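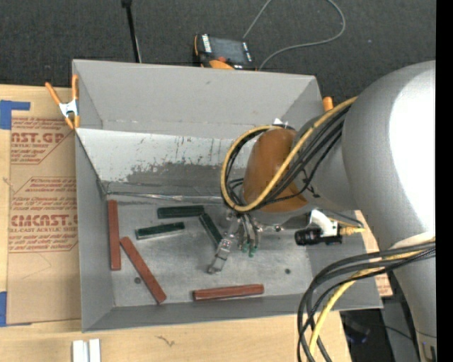
Gurgate to Wendden, my second go

15th January

My legs are fine, which surprised me. It's my hands that are sore. I've got a blister at the base of each thumb and one on the side of my left ring finger where the ring would be if I'd remembered what happened last year and still worn it. I took it off this time. Got the blister anyway.

The race was on Saturday. For anyone who hasn't read this blog before, it's a 16 kilometre paddle down the river from the boat ramp at Gurgate to the rowing club at Wendden, with one portage around the weir. It's open to kayaks, canoes and surf skis. I did it for the first time last summer in a borrowed plastic sea kayak and said I wouldn't do it again. Then I bought a boat in winter, so that was that.

The boat is a second-hand Dretovov, a touring kayak, a bit over five metres long and not very wide. It had sat under a house for a few years and the rudder cables were seized. I replaced those in August and put in a new footrest. The seat is the original one and I should have replaced that too. By the weir I'd lost feeling down the back of my right leg and getting out was ugly.

Registration opened at half past six. I was there at ten to seven and the car park at the ramp was already full, so I dropped the boat on the grass and parked up near the cricket oval. They've changed the numbers this year. Last year it was a sticker for the deck. Now it's a bib that ties at the sides and goes over the life jacket. I was 444. The numbers go by class and don't run on from one another, so there weren't anything like that many boats. Around 50 started, going by the results sheet.

The woman in front of me in the line was Dorothy Mellor, who I know slightly from the Wednesday paddles. She was in a ski and had her number tied on upside down, and left it that way. She's a much better paddler than I am. I asked her what she was going to do about the wind and she said stay left. I wrote that off as the sort of thing people say. I should have listened.

Briefing was the usual. Keep right of the pylons at the road bridge, don't cut inside the yellow buoys at the swimming hole, help anyone who's out of their boat, and carry your own boat at the weir unless you've asked for help at registration. There'd been some rain on the Thursday up in the hills so the river was a bit higher than last year and quite brown. No one seemed bothered by it. The water temperature was good. I had a short-sleeved top and shorts on and that was plenty.

They start the slow classes first, ten minutes before the skis. It sounds kind but what it means is that the fast boats come through you right where the river narrows, after the second bend. Last year I was sitting there minding my business in the plastic boat and got washed into the reeds. This year I went out harder than I meant to so I'd be past the narrow part before they arrived. I was, just. The first ski came past on the straight after it, with another on his wash, then a gap, then a whole group of them. Dorothy was in that group and looked comfortable.

The problem with going out hard is obvious and I paid for it between four and seven kilometres. My breathing never settled. I had a drink bottle between my knees with a hose clipped to the life jacket, and the clip let go at some stage and the hose went into the bottom of the boat. I paddled a long way before I stopped to fish it out. I'd got quite thirsty by then and drank too much at once and had a stitch all the way to the weir.

The portage is about the same as it was. There's a concrete ramp on the right bank, slippery at the bottom, then a grass track and a set of timber steps going back down to the water. They'd put carpet offcuts on the ramp this year and it made a big difference. I still went over on one knee. The numb leg folded as soon as I stood on it and I sat down in the shallows with the boat across my lap. A boy of maybe fourteen took the bow and walked me up to the grass. I'd put my name down for help at registration, in case you're wondering, and I'd recommend it to anybody with a heavy boat. Mine's 25 kilos with the gear in it and the steps are steep.

Brenda Rowbotham was at the bottom of the steps with a bucket of cut oranges. Brenda used to do this race in an open canoe with her sister and they still have the women's double record, as far as I know. She told me I was dropping my top hand. I had three pieces of orange and got back in.

After the weir the river opens out and turns to the south-west, and on a summer morning that's where you meet the breeze. It came up a bit before nine. On a sailing boat you wouldn't have noticed it. In a kayak with a high bow it's hard work, and there was a small steep chop in the middle where it was blowing against what current there was. I stayed in the middle, thinking the extra flow would help. Everybody else in sight went across to the left bank and tucked in under the gums. It took me until the second lot of moorings to work out they were going faster than me while looking as if they weren't trying. So, stay left.

Once I got over there it was much better. I caught up with a double that had passed me at the weir, a father and daughter in a red boat, and sat on their wash for a couple of kilometres. I asked first. Some people don't like it. They said go for it, and the daughter in the back seat gave me a running commentary on how far was left from her watch, which I could have done without from about the three kilometre mark.

I want to say something about paddles. I'd been using an old fibreglass one with a big flat blade and in October I changed to a Pilkington wing with a smaller face. It's adjustable and I set it to 214 centimetres. For the first month I thought I'd wasted my money. It fluttered, and I fell in twice at the jetty trying to brace on it. By December it had started to make sense. On Saturday I had no shoulder trouble whatsoever, and last year I couldn't lift my arm to get the boat on the roof racks. I can't say it's all the paddle. I did train more this time. But I wouldn't go back to the old one.

The last kilometre is past the rowing club pontoons and there are people on the bank, so you feel you have to look decent. I let the double go there. I didn't have it in me to come around them and it would have been poor manners after sitting on their wash for that long. The finish is between a buoy and a flag on the end of the jetty. Someone rings a bell. I didn't hear mine and kept paddling until a man in a tinny told me I could stop.

My time was one hour 59. Last year was two hours 21. The river was higher and I had a proper boat, so I'm not making too much of it, but I'd had two hours in my head since the winter and I'm pleased to be on the right side of it. Dorothy did it in one hour 24 and was second in her class. She'd got changed and eaten by the time I came in.

A few notes for myself, mostly, and for anyone thinking of entering next year.

Get there by half past six if you want to park near the ramp.

Wear shoes with some grip. I had old neoprene booties with no tread left and they were no use on the concrete.

Tape your hands before you start. I had tape in the car.

The shuttle bus back to Gurgate goes at eleven and then again at half past twelve. The early one fills up. I missed it and sat on the grass with a sausage in bread and talked to the father from the red double, who turned out to live two streets from my brother. He's been doing it since his daughter was big enough to reach the water with a paddle.

There's a cap on entries now and it was full by the second week of December, so don't leave it.

Next thing is the seat. I've got a foam one on order and I'll carve it to fit, going by a set of instructions I found on a paddling forum. There's a twilight series at Wendden starting in February, six kilometres on a Thursday evening, and I'd like to have the leg problem sorted before then. If it isn't, I'll at least find out in a shorter race. The rudder also squeaks on left turns. I've put grease on it and it still squeaks. If anyone has one of these boats and knows where it comes from, leave a comment.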